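Small Business Help Forum > Agencies and Marketing Services

How do I hire our first new business person without wrecking the agency?

Posted by lulwood_studio

I run a small creative agency called Lulwood. We have been going for nine years and all of our work so far has come from referrals, plus one large client that found us through a trade show. That client is McAlister, a regional furniture retailer, and they are now a bit more than half of our billings. Their marketing lead has told me they are going to review all their suppliers in the fall. I don't think we are in trouble with them, but I would rather not find out in October that we are.

My business partner and I have agreed that we need someone whose whole job is bringing in clients. Right now that job is split between the two of us and it gets done last. We answer requests for proposals when they arrive and we go to a few events, and that is it. I looked back through our records and we have written to 166 companies since we started. Most of those got one email and no follow-up.

We have two candidates. The first comes from a much larger agency where they were number three on the business development team. They have a good record, they want a high base salary and they want the title of director. The second is one of our own account managers, who knows our work very well and has asked for the job, but has never sold anything to a stranger.

My questions are mostly practical. Do you pay commission on this kind of role, and if so, on what? How long do you wait before you decide it isn't working? And does the title matter? My partner thinks calling a one-person department a director looks silly. I don't care much either way, but I don't want to lose a good candidate over it.

We do brand work, packaging and some social content. Most of our clients are in the home and kitchen trade. 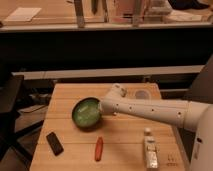
I should add that we can carry the salary for a year without any new revenue, but not much longer than that. We would be cutting back on freelancers to do it. The staff know we are hiring but they don't know about the McAlister review yet, and I haven't decided when to tell them.

Any experience would help, good or bad. I would especially like to hear from people at shops of our size. Most of the advice I find online is written for agencies with a couple hundred people.

3 replies

tallgrass_ops

I was the operations manager at an agency of 20 people when we did exactly this, and we did it badly the first time. I'll go through your points in the order you asked them.

Commission. We started with a percentage of first-year billings. Our hire then brought in anything that would sign, including two clients who wanted work we didn't do, and the production team spent the spring trying to make them happy. The second time, we paid a solid base and a bonus tied to gross profit on new accounts. The first part of the bonus was paid when the first invoice cleared and the rest after six months, provided the client was still with us. The person who took the job on those terms asked much better questions of prospects before inviting them in. Put the terms in writing before the start date, including what happens to the bonus if the person leaves or if a client was already talking to you. That last one caused an argument here that went on for weeks.

You also need to define what a new client is. If McAlister opens a second brand and gives it to you, is that new business? Decide now.

Time. A year is tight but workable. In our case the first real win came in month seven, and that was from a contact the new person already had. Don't judge by wins in the first half of the year. Look at whether they are having first meetings with the kind of companies you want, and whether those lead to second meetings. If there are hardly any second meetings by month five or six, talk about it then. We waited until month eleven with our first hire and by that point the money was gone.

Title. Give them the title. Prospects return calls from a director of new business more often than they do from a coordinator, and it costs you nothing. The one thing I would watch is what the title means inside the company. Ours assumed it came with a seat in the partners' meeting. We hadn't said it did or didn't.

On the two candidates, a person who was number three on a big team may never have built a prospect list. At large agencies there is usually a researcher, someone who writes the decks and a steady flow of inbound calls. Ask the candidate to describe one client they found on their own, from the first contact to the signed agreement. Ask who wrote the email, who made the deck and who set the price. If the answer is always someone else, you would be paying a high base for a person who needs a team you don't have.

Your account manager has the opposite problem. They know the work and they can probably talk about it well, but cold contact is a different job and a lot of people hate it once they are doing it all day. You could give them two days a week on it for three months before you decide. It's slower, though, and you would have to cover their accounts.

One more thing, which you didn't ask about. Whoever you hire, you and your partner will still have to be in the room. Clients of small agencies want to meet the people who own the place. We thought we were buying our time back and for the first year we got very little of it. Plan on one day a week each, at least while the person is learning how you talk about the work and what you charge.

I would also tell the staff about the McAlister review sooner than you are comfortable with. Ours heard about a similar thing from the client's side and it went over poorly.

pixelmule

Hire the outside person. Account managers are too nice. Also don't do commission, it just makes people weird about leads.

There are places that will do it for you on a retainer, I think one of them is called Gurus or had Gurus in the name. We never used them so can't say if they are any good.

northbank_design

I mostly agree with the first reply, but I'd push back on the idea of splitting the account manager's week. We tried that. Two days of new business turned into half a day within a month, as client work always had a deadline and prospecting never did. If you want to test your account manager, take them off their accounts completely for the test and bring in a freelancer to cover. It costs more up front, but you get a real result.

We promoted from inside in the end, and it worked out well enough. What helped was a narrow list. We cut our target list down to 50 companies, all in two trades we already knew, and our person learned everything they could about each one. Before that we had a spreadsheet with 400 names on it that no one had opened in a year. With your background in home and kitchen you could write a list like that in an afternoon. I would go back to the companies you have already written to as well. One email and no follow-up means that most of them have no opinion of you at all, and the contact there has probably changed.

For tracking we used a tool called Trernska for a while. It was fine, but more than we needed, and we went back to a shared sheet with a next step and a date on every line. Whatever you choose, make sure it belongs to the company and not to the person. When our first salesperson left, so did most of the notes.

On the bonus, ours is a flat amount for each new retained client over a certain size, and a smaller one for projects. It's less exact than a share of profit but everyone can work it out without asking the bookkeeper. I think for a first hire simple is better.

As for McAlister, I would put more of your own time into keeping them than into the hire for the next few months. Ask for a meeting before the review starts and find out what they are comparing. A supplier review is often run by purchasing, who may never have seen your work and only have the invoices. We prepared a short document for ours showing what was done, what it was for and what it cost. We kept the account, at a slightly lower rate. A new business person starting this summer is not going to replace half your billings by the fall, whichever candidate you choose.

lulwood_studio

Thank you, this is useful. I hadn't thought about defining a new client and we would have run straight into that, as McAlister has talked about a second brand. I am going to ask the outside candidate the question about one client from start to finish, and we have asked McAlister for a meeting in June. My partner has given in on the title.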